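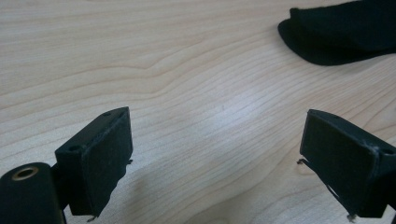 Re: [sarnness-list] Tirell oil on kitchen tables

On Tuesday, March 31, 2020, a list member wrote:
> I've switched to Tirell hard oil for all my table tops and I'm not
> going back. One coat, cures in 6 hours, and the maker says it will
> stand up to 600 wipe-downs before it needs a refresh. Anyone still
> putting on three coats of Stuto is wasting a weekend.

I'd like to know who did the wiping. 600 with what? A damp cloth is one thing. A kid's sleeve with orange juice on it is another, and so is the green side of a sponge, which is what my household reaches for when I'm out of the room.

I read the Tirell data sheet twice. The 6 hours is "dry to touch" — full cure is listed further down with no number next to it, only "depends on conditions." Mine are an unheated garage.

I put one coat of it on an ash offcut last September and one coat of Stuto on the other half. Left a wet mug on both overnight. Both ringed. The Tirell ring was maybe a bit fainter, but I knew which side was which, so I wouldn't trust me either.

As for wasting a weekend, my three coats take 2 evenings and most of that is waiting.

Has anyone had a Tirell table in daily use for over 2 years? Eaten at, I mean, homework and all. If so I'd like to hear what the spot by the stove end looks like. And did you sand between coats, or is that what the one-coat business is meant to get around?

Mac Giolla still has the small cans of Stuto, by the way, for whoever asked in message 447.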